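Project Report: Trial of the Aresard Hand-Held Gripper Kit
Student: Léonie Gilbert
Supervisor: Fergal Cronin
19 August 2018

1. Purpose

The company Clemico offers the Aresard kit to schools and small laboratories. It contains a hand-held gripper with a camera, two sets of finger pads and the Flukard software for sorting the recordings. My task was to find out if a student can work with it in a normal home, without help from the seller.

2. Setting up

The assembly took me 55 minutes. The manual is clear in most places, but the page for the finger pads shows an older version and I had to try both directions. The software was installed without problems on my laptop – only the language menu had to be set again after each start.

3. Tasks

I made 52 recordings in 11 household tasks. Most of them were with clothes, as Mr. Cronin asked for soft objects. I noted for each task how the grip felt in the hand and how tired my wrist became.

The thick clothes were the most interesting for me. With a puffer jacket the padding fills the space between the fingers, so one must decide how much fabric to take before closing them.
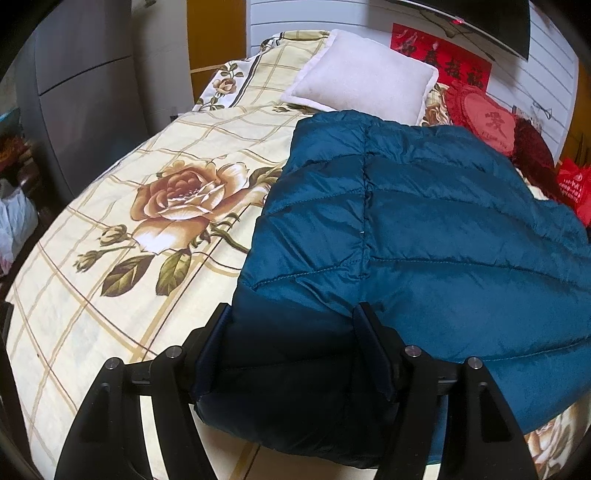

4. Results

I had to delete seven recordings where my grip slipped at the start. The fingers are strong and did not bend. The weight is a weak point, and after a long session I needed a break. Thin fabric was harder than thick fabric, and I would like softer pads for it.

5. Recommendation

I can recommend the kit for a course project, if the manual is corrected. The next group should also test the smaller Pons handle, which was not delivered in time for my report.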